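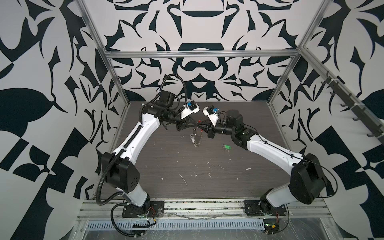

2 min read

Keys are mean. They swing, they tangle, they slide off a rubber pad the second you look away. So keys is what we gave the Trutlow, the two-arm bench kit from Gevus that started shipping in June and has been on our list ever since.

First impressions – good. Both arms bolt to an aluminum rail at the front of the bench, a small camera on each wrist, cable on one arm run up the outside in corrugated conduit. Setup took us 60 minutes, most of it spent hunting for one hex key. The manual is thin. Very thin.

Then the handoff. The keyring hangs between the two arms as they come in from either side, jaws almost touching over the middle of the table. The coiled ring helps, plenty to grab. The single key on the green fob is harder. Lies flat, hates being picked up. We went back to it over and over and got it often enough to keep going, not often enough to brag.

What we liked: the grippers. Narrow, angled, they get into tight spots without knocking the other arm. Joints are smooth at low speed. Spare jaws in the box, 2 pairs, and you will use them.

What we didn't: the conduit. It arches up high over the wrist and we kept watching it instead of the job. Software is Jostora, bundled free for the first year, and it's fine untill you want to rename a saved move. Then it's menus. So many menus.

Price is 497 a month on the rental plan, support included. The nearest rival, the Buschmann bench set, runs 700 and has a longer reach, but the wrists are bulkier and teh cameras cost extra. For small fiddly stuff we'd take the Trutlow. For boxes and bins – Buschmann, easy.

Rental kits go out from the Gevus warehouse, two-week wait when we asked.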